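Why do maps have keys?

A map is a drawing of a place seen from above. It can't show everything. If the person making it drew every tree, gate and lamp post, there would be no room left for the roads.

So map makers use symbols. A symbol is a small shape or picture that stands for something real. A cross might mean a church, and a blue line might mean a river. The key is the box at the side of the map that tells you what each symbol means.

Not all maps use the same symbols. On the walking map of Pelby, a green triangle is a campsite. On the map of Zutberg, a green triangle is a wood. If you use the wrong key, you could end up looking for your tent in the middle of a forest!

Colour can show height too. On many maps low land is green and high land is brown. The top of Gesasberg is 3040 metres above the sea, so it is coloured white.

Make your own map

You can map a room, a garden or a school playground. Choose a shape for each kind of thing - a square for a table, perhaps, or a circle for a tree. 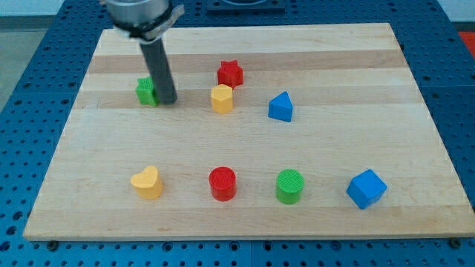

Keep your shapes simple, and use each one for one kind of thing only. Then draw your key in a corner of the paper. Write the meaning next to each shape.

Now give your map to a friend and ask them to find 3 places on it. If they get stuck, check your key - you may have left something out.

Words to know
Key: the list of symbols on a map
Scale: how much smaller the map is than the real place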